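# Palton flooring yard opens its second drying shed at Pratcombe

4/4/26
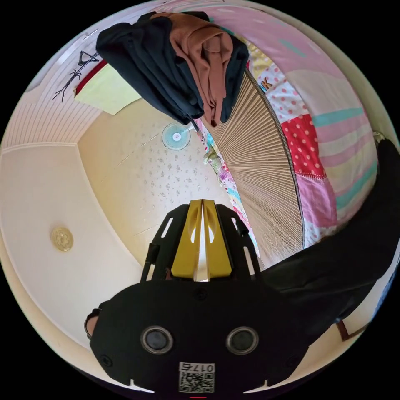
## More boards, and a longer rest for them

Anyone who has ever laid a floor on a Saturday and listened to it creak by the following winter will be pleased to hear that Palton, the timber flooring yard, has opened a second drying shed at its Pratcombe site, giving the oak and ash a good deal more room to settle before it goes out to customers!

The new shed holds 2000 square metres of boards, and each batch will now rest for 46 days (it used to be rather less in the busy months, and the yard is quite open about that). The first stacks are already in, mostly unfinished oak in the wider widths, with a smaller run of ash from Šimkus, the sawmill that has supplied Palton for years and whose boards always seem to sell out before anyone has had a proper look at them.

## Offcuts and seconds

There is good news too for people with a small hallway or an awkward landing to do. Short lengths and knotty seconds will be sold from the old shed in bundles, 400 of them to begin with, and they can be collected or sent out with the Lellen van round, which covers the villages on the far side of the valley.

Palton will also lend moisture meters to customers who leave a deposit, and it asks everyone to let their boards sit indoors, unwrapped, before fitting. A range of ready-oiled boards follows in July, and samples can be ordered now from the Pratcombe counter.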